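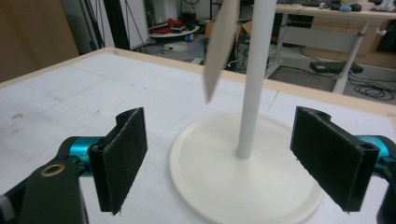 Chapter 6
Keeping Track of Stock

Raffaele Rinaldi opened a small kitchenware shop called Burano with his own savings and a bank loan. In his first year he kept no written record of what was on the shelves. He knew his suppliers, he knew what sold, and when a shelf looked thin he placed an order. At the end of the year his accountant asked him for the value of his stock. He guessed. When the shelves and the back room were finally counted, there were 1,346 items, and a good part of his money was tied up in pans that had not sold since May.

Most new owners make the same mistake in one form or another. Stock is easy to overlook as a cost because it sits there looking like property. It is property, but it was paid for with cash that can no longer be used for rent, wages or advertising until the goods are sold.

In this chapter you will learn what counts as inventory, how a business records it, and how the method a business chooses affects the profit it reports. You will also work through a full stock count from start to finish.

Key terms
inventory
cost of goods sold
periodic system
perpetual system
shrinkage
reorder point
carrying cost

6.1 What Counts as Inventory

Inventory is the goods a business holds for sale, along with the materials it will use to make goods for sale. A bakery's flour is inventory. So are the loaves on the rack. The oven is not, because the bakery does not plan to sell it in the normal course of business. The oven is equipment, and it is handled in Chapter 9.

A store usually has only one kind of inventory, called merchandise. A manufacturer has three. Raw materials are goods waiting to be used. Work in process is anything that has been started but not completed. Finished goods are ready to ship. Plekard, a maker of folding chairs, would list its uncut steel tubing in the first group, its welded but unpainted frames in the second, and its boxed chairs in the third.

Ownership matters more than location. Goods on a truck may belong to the seller or to the buyer, depending on the terms of the sale. If the terms are FOB shipping point, the buyer owns the goods as soon as the carrier picks them up. If the terms are FOB destination, the seller owns them until they arrive. Goods held on consignment belong to the person who supplied them, even if they have been sitting in someone else's shop window for months.

6.2 Two Ways to Keep the Records

Under a periodic system, the business does not update its inventory account with each sale. It counts the goods at the end of the period and works backward. The formula is simple:

Beginning inventory + Purchases − Ending inventory = Cost of goods sold

Under a perpetual system, every purchase and every sale changes the record right away. Barcode scanners have made this method cheap enough for small shops, and most point-of-sale software now does it without any extra work from the clerk.

A perpetual system still needs a physical count. Goods are stolen, broken, put in the wrong bin or scanned twice. The difference between what the records show and what is really there is called shrinkage. Sheyla Villanueva manages the warehouse for Sorrentino, a wholesaler of hardware and fittings. At her last full count, on 4th August, the records for one aisle showed 3,169 boxes of fasteners. Her staff found 171 fewer. Some of the missing boxes turned up later in a returns cage. The rest had to be written off.

A write-off of this kind lowers the inventory account and raises an expense — usually cost of goods sold, though some firms use a separate shrinkage account so that managers can see the figure more easily.

6.3 Deciding When to Reorder

A business that orders too late loses sales. One that orders too early pays to store, insure and finance goods it does not need yet. These are its carrying costs, and they are often higher than owners expect.

The reorder point is the level of stock at which a new order should be placed. To find it, multiply average daily sales by the number of days a delivery takes, then add a safety amount. Suppose a shop sells six lamps a day, delivery takes eight days, and the owner wants 20 lamps in reserve. The reorder point is 68 lamps.

Before you go on to Section 6.4, visit a store you know well and choose one product it sells. Write down how you think the manager decides when to order more of it. Keep your notes for the exercise at the end of the chapter.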